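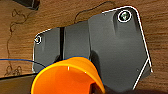 Curska Spares Swap: your questions answered

What is the swap?
It's a way of getting odd parts to the people who need them. You have a drawer with the lid catch of a blender you no longer own. Someone two counties away has the blender and no catch. We put the two of you in touch, you pop the catch in the post, and a perfectly good blender goes back to work. We love this sort of thing far more than is sensible!

Do I have to give something to get something?
No. Plenty of people join because they need one knob for one cooker, and that's fine. Most of them come back later with a biscuit tin full of bits, but it isn't a condition.

What does it cost?
Joining is free. The person receiving the part pays the postage, and that's the only money that should change hands. If anybody asks you for more, write to us.

How big is it now?
As of September we have 431 members and 1,923 parts on the list. A good third of those are vacuum cleaner fittings, so if you have a vacuum cleaner, lucky you.

What can I list?
Knobs, hinges, feet, brackets, catches, drawer runners, lampshade rings, curtain gliders, castors, battery covers, spare keys for bureau locks, the little rubber things from under things. If it came off something or goes on something, and it fits in an envelope or a shoebox, list it.
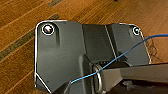 Dark grey bracket plate with fasteners in its two upper holes.

And what can't I list?
Please leave out anything with mains wiring attached, gas fittings, car brake parts, child seat parts, loose lithium batteries and blades without a cover. Whole appliances are out too. We tried those in the first year and the postage was horrendous.

I've got a part but no idea what it's from. Is it worth listing?
Yes, please do! The Mystery page is the most visited one on the site. Measure it at its longest and widest points, copy out any letters or numbers moulded into it (look on the back, they're often tiny), and say where it was living when you found it. "Kitchen drawer, house bought from a retired piano tuner" has solved a mystery before now.

How should I photograph a part?
Daylight, plain background, one side and then the other. A table by a window is ideal. Put a ruler next to it in at least one picture if you can. Phones are fine.
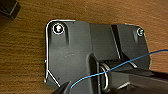

A plastic part with thin silver wire along its left and upper-left sides.

Should I clean things first?
A wipe with warm soapy water is plenty for plastic. Go easy on old brass - some people want it dull and will be rather sad if it arrives gleaming. Never clean off a paper label.

How do I post small parts safely?
Tape the part to a piece of card so it can't slide about, then use a padded envelope. Screws and springs go in their own little bag, taped to the same card. Glass goes in a box, with paper stuffed round it until nothing moves when you shake it.

The part arrived and it doesn't fit. Now what?
It happens. Tell the sender, who may well have its near twin in the same tin. If not, relist it yourself under the right description so the next person does better. You don't need to send it back unless they ask.
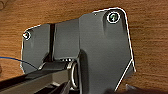
Sólveig Bundgaard

Can you find a part for me?
I'll have a go! Send me the make, the model number if there is one, and what's missing. I look through new requests most evenings after eight with a pot of tea, and Florêncio Nogueira takes the clocks and the sewing machines, which are beyond me. So far 1,358 requests have ended with a part in somebody's hand. Some took an afternoon. A hinge pin for a folding card table took two years, and I did a lap of the garden when it came.

Do you post abroad?
Members do, if both sides agree. Check the customs form rules for the country first and write "used spare part" plus what it is.

Can I start a local swap table?
Please do. There are already tables running in Pokum and Lumanlan, both of them busy. All you need is a table, some trays and a pen for labels. Write to me and I'll send you the label sheet.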